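Chapter 7
What a Benchmark Score Leaves Out

Hosting companies like numbers, and buyers like them even more. A plan scores 213 on one test and 62 on another, the two go side by side in a table, and someone signs a contract. This chapter asks how much of that table you should believe.

Take the case of Demix, a small hosting firm whose mid-range virtual server was tested by two reviewers, Rodine and Caron, in the same month. Rodine put it near the top of its list. Caron put it near the bottom. Both published their settings, and both had followed them. Rodine ran its disk test once, at night. Caron ran it 12 times over a working day and reported the worst result. Which of them was measuring the server?

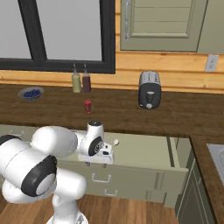
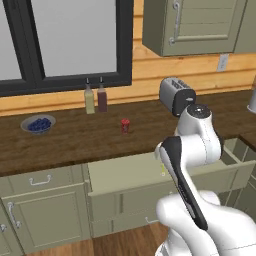 Figure 7.1. Two views of a simulated kitchen, each with a white robotic arm and an open drawer.

A virtual server shares its hardware with strangers. If your neighbors are idle, your processor test looks splendid. If one of them is rebuilding a large database, it doesn't. A single run tells you what happened during that run, and the reviewer who prints it to two decimal places is claiming more than the method can give.

Recep Başaran, who ran the servers at Jestum for seven years, used to ignore published scores and rent the cheapest plan for a month. His way is slow and costs money. It also has a weak spot that we return to in Section 7.4: the cheapest plan may sit on different machines from the one you mean to buy.

Before reading on, find a hosting review you have trusted in the past. Write down how many times each test was run, and at what hour. If the review doesn't say, write that down too.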